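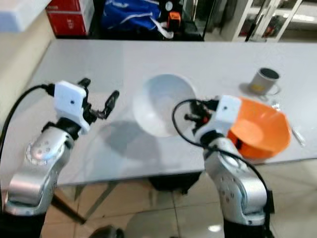
How many bowls does one person need? Two, plus a mug, and I'll argue that with anyone.

Home Gallery Kitchen Shop notes Contact

2 min read

I've been whittling down my crockery since the move, when I unpacked 100 pieces and found I'd been eating out of the same couple of things all along. The rest went to the charity shop on Gillies Road - bar one gravy boat, which I'm oddly fond of.

So this gallery is a small one! What's left is a white bowl, an orange bowl and a grey mug with a little yellow mark on the front. They all live on the white table (it's a glossy top, so every crumb shows and I wipe it down far too often).

The white one is my porridge bowl, nice and deep. The orange one does soup, and crisps when there's company. The mug is for tea and nothing else - coffee gets its own cup at work.

Next up in October: the cutlery drawer, where I've still got 9 teaspoons and not one decent bread knife.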